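Questions people keep asking about the glassware study

I'm Ľubica Gajdoš, I ran the Lirnus experiments at our Fitthorpe lab, and these are the things that land in my inbox most often. Last updated March 16, 2022.

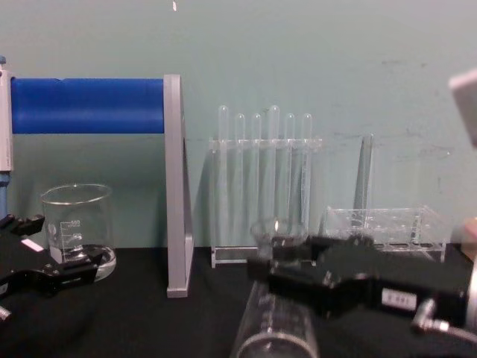
What were you trying to find out?

Whether a two-armed robot gets better at handling clear glass and acrylic if you train it on messy attempts as well as clean ones. Most people throw out any demonstration where the operator fumbled. We kept the fumbles, as long as the operator recovered, and marked the moment the recovery began. Lirnus is just our name for the training recipe that uses those marks.

Why labware?

Transparent stuff is miserable for depth cameras! A beaker or a funnel comes back as a hole in the depth map, or as whatever happens to be behind it. I also used to wash glassware for a living, so I had opinions about it.

How much data did you use?

Over 500 demonstrations, all teleoperated. Of those, 263 had at least one recovery in them, which was more than I'd guessed going in (I thought our operators were neater than that, sorry team).

Did it work?

Mostly, yeah. On upright pieces like beakers and racked tubes, the policy trained with recoveries finished noticeably more trials than the one trained on clean runs only. The bigger change was in how it failed. The clean-only policy would miss a grasp and then carry on as if it were holding something, waving an empty gripper over to the rack. The Lirnus one usually went back for another try.

What didn't work?

Cylinders lying on their side. Both policies nudged them and then chased them across the bench. We tried nine different starting angles and I can't say the recovery data helped with any of them. My colleague Rusnák reckons it's a wrist camera problem and I reckon it's a contact problem, so we're testing both.

Do you use tactile sensing?

Not in this round. Vision and joint positions only. Finger sensors are on the list for October.

Does the background colour matter?

A bit. When we swapped to a patterned backdrop, both policies got worse by a similar amount. We haven't trained across lots of backgrounds yet, so please don't assume it'll transfer to your lab.

Can I get the code?

The training code and the labelling tool (it's called Wundow, don't ask) are free for academic use. Email me with your group's name and I'll send the link. The raw demonstrations are still being organised, and the file naming is a crime, so give me a while on those.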